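3.2 Breakfast at home and bread purchases

Households in Velmont and Walis kept a purchase diary through August. Of the 300 households approached, 293 returned a usable diary, giving 1,028 separate bread purchases. Sithole's earlier survey used recall interviews, which tend to miss small purchases made on the way home.

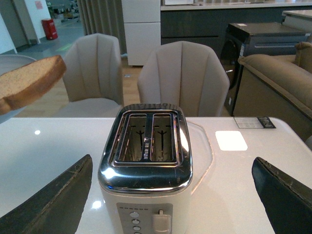 Sliced bread was the most common type bought in both towns, and households with school-age children bought it more often than rolls or flatbread. We asked each household how the bread was eaten and with what equipment. A two-slice toaster like the one in Figure 2, with its slots side by side in a chrome top, was entered as one appliance whatever its age. Ovens and stovetop pans were entered separately — several homes used both.

Toast was mostly eaten before work or school. Where the diary keeper left the time blank, the meal was dropped from the timing analysis but kept in the purchase totals. Plates were not recorded by size.

Figure 2. Toaster and, in the second view, a shallow round plate on a white tabletop.
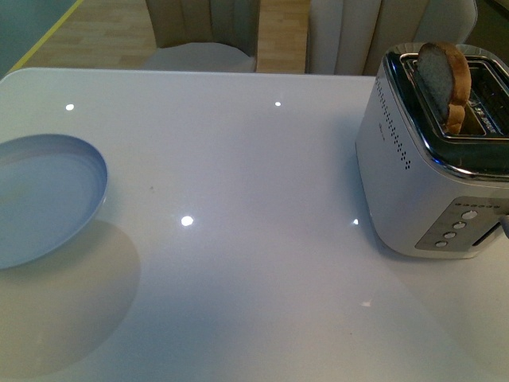

3.3 Price and distance to shop

Distance was measured on foot from the front door to the nearest shop selling bread. Prices were taken from the diaries and checked against shelf prices each Monday.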